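Trindau Academy Students to Record Oral Histories of the Brornar Mill Families

TRINDAU, July. Trindau Academy announced today that students in its upper-level history program will spend the coming school year recording and indexing the memories of families who lived and worked in the former mill district of Brornar. The project will be carried out with the Abreu Local History Library, which will hold the finished recordings and make them available to the public.

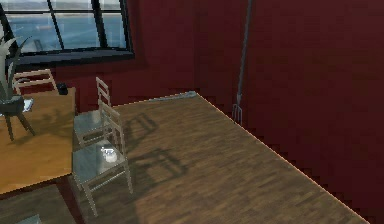
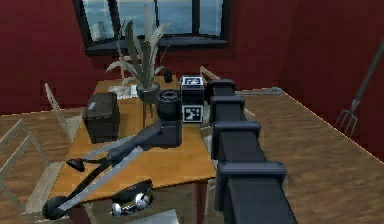

According to Belmiro Garcia, the mill closed before most of the students' parents were born, and those who can still describe a working day inside it are now in their eighties and nineties. Garcia said that the written record tells a reader what the mill produced and what it paid, but very little about how people got to work in winter, who looked after the children on the late shift, or what was said at home during the long strike.

The Brornar Families Project grew out of a talk given at the academy last spring by three former mill employees. The speakers had been invited to address a single class on the history of labor in the region. Interest was such that the session was moved to the main hall, where 200 students and staff attended. Questions continued well past the end of the school day, and several students later wrote to the speakers to ask whether they would be willing to be interviewed at greater length. All three agreed.

Over the summer, staff from the academy and the library drew up a plan for a full year of work. Students will be trained in interview practice, in the handling of personal papers, and in the legal and ethical questions that arise when private memories are placed in a public collection. Each participant will be asked to sign a consent form and will be given a copy of the recording before it is released. Participants may ask for any part of an interview to be withheld, either permanently or until a date of their choosing.

The library already holds 2,486 items connected with the mill, including wage books, photographs, union notices and a nearly complete run of the company newsletter. Many of these have never been matched to the people named in them. Students will bring copies of selected items to the interviews and will ask participants to identify coworkers, streets and workrooms wherever they can. Corrections and additions will be entered in the library's catalog under the supervision of its staff.

A first group of students completed six trial interviews before the summer break. These covered subjects ranging from apprenticeship and night work to the company choir and the flood that closed the lower workrooms for most of a spring. Two of the interviews were conducted partly in Portuguese, the first language of many families who came to Brornar to take up mill work, and will be offered with an English transcript. The academy expects that a number of the coming interviews will also be held in Portuguese, and its language department has agreed to review all translations before they are deposited.

The project will also address a lesser known part of the district's history. For several years the mill owners operated a boarding house on Kistorow Street for young women recruited from farming towns inland. The building no longer stands, and its registers have not been found. The library would be especially glad to hear from former residents of the house, or from relatives who hold letters, photographs or other papers relating to it. Original documents do not need to be donated. They can be copied and returned to their owners.

Coursework credit will be given to students who complete the training and carry out at least one full interview with a written transcript. Students may also choose to write their final research paper on a subject arising from the collection. Teachers in the history department will meet each month with library staff to review completed work and to settle questions of accuracy.

Funding for recording equipment and transcription has been provided by the Trindau Academy alumni fund, with further support from the Abreu Local History Library. Copies of the first transcripts have been promised to the elementary schools in Brornar, where they will be used in the local history unit taught to older pupils.

A public evening is planned for the close of the school year. Students will present extracts from the interviews, and families who have taken part will be invited to attend as guests of the academy. A printed selection of the interviews will be issued in an edition of 900 copies, with one set aside for each participant.

Former employees of the mill, former residents of the Kistorow Street boarding house, and members of their families who wish to take part are invited to contact the history department at Trindau Academy or to leave their details at the front desk of the Abreu Local History Library. Interviews can be held at the academy, at the library, or in the participant's home, and a relative or friend is welcome to be present.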